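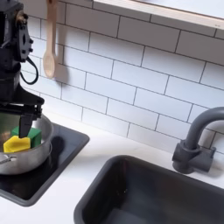

Chapitre 4
Le faux article : écrire la parodie de presse

Ma première dépêche parodique racontait la démission d'un maire qui ne supportait plus le bruit de sa propre fontaine. Je l'avais écrite en une soirée, en juin, et j'en étais très fière. Personne n'a ri. Mon rédacteur en chef de l'époque, Waldemar Chmielewska, m'a rendu la feuille avec un seul mot dans la marge : « où ? ». Il voulait dire : dans quelle ville, à quelle heure, dans quelle pièce, avec quoi sur le feu. J'ai mis des mois à comprendre ! Prenez une marmite, avec des choses dedans, et une longue pince noire qui y descend tout droit. Si j'écris « un appareil de cuisine tombe en panne », vous bâillez. Si j'écris « la pince, plongée dans la marmite depuis le début du conseil municipal de Bramton, a refusé de commenter », il se passe déjà quelque chose (pas un triomphe, je vous l'accorde, mais quelque chose).

Dans ce chapitre, nous allons donc travailler le faux article, celui qui imite la presse jusque dans ses tics. J'adore ce genre parce qu'il est presque entièrement fait de contraintes. Il faut un titre, une attaque, un témoin, une citation absurde prononcée avec un sérieux de notaire, et puis savoir s'arrêter avant que le lecteur n'ait fait le tour de l'idée. Mes étudiants s'arrêtent toujours trop tard. Moi aussi, d'ailleurs.

Commençons par le titre, car c'est là que tout se joue – et que tout se gâche. Un bon titre parodique contient déjà la blague entière. Comparez :

Un homme a des problèmes avec son voisin

Un habitant de Vesetti salue son voisin par erreur et doit déménager

Le second tient debout tout seul. L'article qui suit n'aura qu'à prendre la chose au sérieux : le coût du camion, la réaction du bailleur, l'avis d'une psychologue. On ne rajoute pas une deuxième blague par-dessus la première, on tire sur le même fil.

Reste la question de la longueur. Je demande 200 mots pour le premier exercice et 700 pour le dernier, et chaque année on me supplie d'inverser. Kuo-hua Yeh, avec qui j'ai longtemps partagé mes ateliers, donnait le texte long d'abord, puis faisait couper. Sa méthode marche très bien avec les bavards. Avec les timides, je préfère la mienne, quitte à changer d'avis en cours de route.

Avant de passer à la section 4.1, gardez sous la main un journal local, le plus ennuyeux possible. Lisez deux articles à voix haute, sans rien chercher de drôle. Soulignez les verbes (« déplore », « se félicite », « tient à rappeler ») et recopiez-les dans votre carnet. Nous en aurons besoin dès la première page.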